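Section 6: Good Practice for Bedroom Tidying Sessions

Okay, by now you've done the power-up, you've met the stop button, and you've read Section 5 twice (please tell me you read it twice). This is the part I get the most mail about, so I've written it the way I'd explain it if I were standing next to you. The task is picking up clothes from a bed and putting them in a basket with a full-size humanoid. I run the Floltby bedroom routine nearly every day and these are the rules I stick to.

Before you start

1. Read the room card. Every room at Lutisau has one taped inside the door, and it tells you where the robot may stand and where you may stand. If your room doesn't have a card, make one before you do anything else.

2. Check the rug. It should lie flat with no curled corners. I slide my foot along the whole edge, which looks silly and works great.

3. Set the basket down on the floor beside the bed frame, close enough that the arm can reach it without the robot leaning. Start with it empty! Leftover socks confuse your notes later.

4. Look at your cables. All of them. Loose cable near the feet is the thing I write up more than anything else, and I've written up myself plenty of times. Coil the spare length up out of the walking area and then look again once the robot is standing, because slack has a way of wandering.

CAUTION: Never step in to move a cable while the robot is standing under power. Pause it, wait for the pause tone, say "hands in" out loud, and then reach. Yes, even if you're alone in the room.

5. Put one garment on the bed. One! I know the pile is tempting, but dark clothes bunch together and you won't be able to tell what the hand has got hold of.

Running the pick-up

6. Stand behind the floor line, clear of both arms. The arm that isn't holding the clothes counts too. People watch the busy hand and forget the other one completely (I've got a bruise to show for that).

7. Call the grasp, and wait until the cloth is clear of the bedding before you call the move to the basket. If the blanket comes up along with the garment, stop there and go back to step 5.

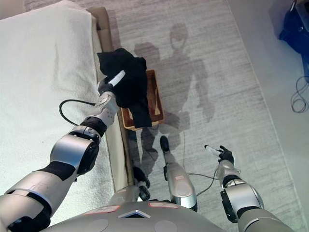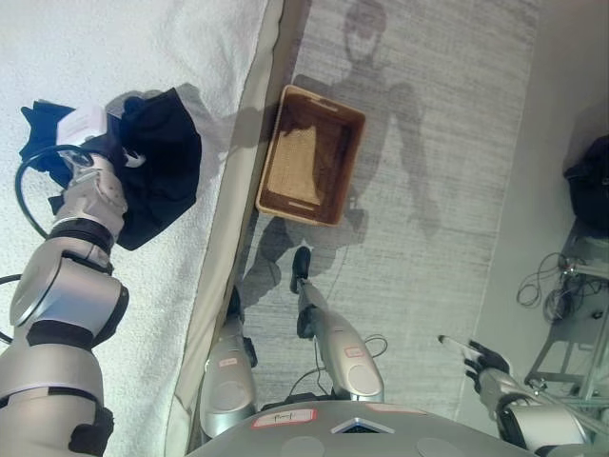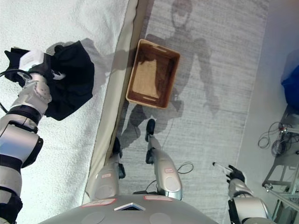 Black or very dark cloth in the left hand, basket on the rug by the bed.

8. Let the arm finish its travel before you call the release. If you call it early you get a sleeve over the rim, and then everybody wants to lean in and tuck it. Don't tuck it! Log it as a partial and carry on.

9. After the release, count to 6 before you talk to the robot again. Sunita Sachdeva taught me that one during my first October here, and it has saved me a lot of muddled logs. The hand needs to open all the way, and your own head needs a second too.

10. Reset by hand only when the robot is paused. Take the garment out, shake it, and lay it somewhere new on the bed.

NOTE: Watch your lighting. With a strong lamp behind the robot you get a big shadow right over the work area, and dark fabric gets hard to judge by eye. Our house rule is that the person calling the moves must be able to see the edges of the cloth. If you can't, move the lamp, or walk around to the other spot marked on your room card.

When to stop

Stop the session for any of these, and don't feel bad about it:

- a foot touches a cable
- the cloth catches on a finger joint and doesn't come free at release
- anybody crosses the floor line without calling it
- code 404 on the Cabral panel (it means the panel has lost the arm, and you can't trust the pause tone until it's back)

For a caught cloth, power the hand down first and ease the fabric out the way it went in. I keep blunt tweezers in the Drandevent kit for threads. No scissors near the hand, please, ever.

How long to go

I do 7 pick-ups and then take a break, and I'd ask you to do the same. Your attention drops before you notice it dropping. During the break, feel the joint housings with the back of your hand (power off!) and write down anything that seems warmer than usual.

Your log sheet

Write down the garment, its color, whether the release was full or partial, and every pause with the reason for it. "Paused, cable" is plenty. Keep the partials in, too. I had a new operator leave them all out once to be nice to the robot, and we had to run the whole afternoon again.

Shutdown is in Section 7. Leave the basket where it is until you've done the first two steps over there.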